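Table wiping, crumbs, cloths. The short version

Posted Sat 17 October by Ferdinand Danzer

Quick one today, got a pile of other stuff to do. People keep asking about wooden tabletops, mostly after the lunch post, so everything I know in one place. No particular order.

Crumbs first, always dry. Dry cloth, one hand, long pull toward you, other hand cupped under the edge. Wet cloth on crumbs makes paste. Paste goes in the grain. Then you're there with a toothpick on a Sunday, ask me how I know.

Toast crumbs are worse than soft bread crumbs. Sharp little things, they scratch an oiled top if you grind them around. Lift, don't scrub. A stiff piece of card works well for the last bits, old birthday card folded in half is perfect.

Bread straight on the table: fine if the table is clean and dry and you've not just sprayed it. I do it all the time. Give any spray a good while to dry off first, or just use plain water in the first place. Butter side up, obviously. If you've got an unsealed top then use a board, the grease ring from a buttered slice took me most of Febuary to get out of our old one.

Getting the ring out: cornstarch, thick layer, leave overnight, brush off. Again the next night. And again. Then a very light sand with the grain and a bit of oil. Don't reach for dish soap first, it just spreads the thing.

Cloths. Color code them or you'll be sorry. Yellow for tables, blue for sinks, anything gray or gross for floors. Doesn't matter which colors, matters that everybody in the house knows. Write it inside the cupboard door. 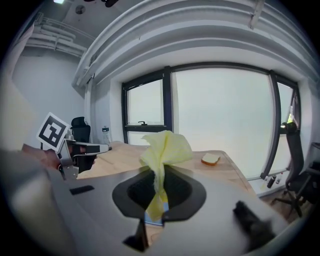 Yellow cloth, slice of bread, wooden table. Crumbs next.

Shake the cloth out OUTSIDE, not over the trash can. Half of it misses the can.

Fold it in quarters before you start. Eight clean faces if you flip it right. A bunched up cloth uses the same dirty bit over and over and leaves streaks. Scrunching is ok for one thing only, which is dabbing up a spill before it runs.

Washing cloths: hot, no fabric softener. Softener coats the fibers and then they push water around and don't pick it up. I dry mine on the Costero rack over the tub, flat, not in a heap. A heap smells by morning. If they smell anyway, soak in hot water with a scoop of washing soda, then wash again. Still smells, demote to floor duty.

Desk that's also a lunch table (mine is, office chairs and all): wipe before AND after. Keyboard goes on a shelf first. Crumbs get in the chair too, so if you've a mesh back, run the vacuum brush up the back side and then the front. Check the casters while you're down there. Hair and crumbs wind up in the wheels and then they drag and mark the floor. Flip the chair, pull the wheel straight out, snip the hair with small scissors, push it back in till it clicks.

Water bottles. Cap on, back of the table, near the wall, away from elbows. Ring marks on wood are nearly always condensation from a cold bottle, so coaster or a folded napkin if it's out of the fridge. White ring already there? Hair dryer on low, keep it moving, then oil. Works on fresh ones. Old black ones are in the wood, that's sanding.

Oil: the Gruber one is still what I use, thin coat, wipe off everything that hasn't soaked in after 11 minutes. I set a timer. Leave it longer and it goes tacky and then bread sticks to it, and you. Lay the oily rags out flat outdoors to dry, never balled up in a bin, they can heat up by themselves and catch fire. Not kidding on that one.

Slice left out and gone a bit dry: toast it, or cube it and freeze. I keep a tub of cubes going for soup. Don't put bread in the fridge, goes stale faster in there. Bread box or freezer.

The Dudis crumb brush somebody asked about, yes I have it, yes it's good, no you don't need it. A clean dry paintbrush does teh same job for the gap where two table leaves meet.

Window end of the table fades or yellows quicker than the rest. Turn the table round twice a year if you can. Same day you do the smoke alarm batteries, easy to remember.

Stovetop next week if I get to it.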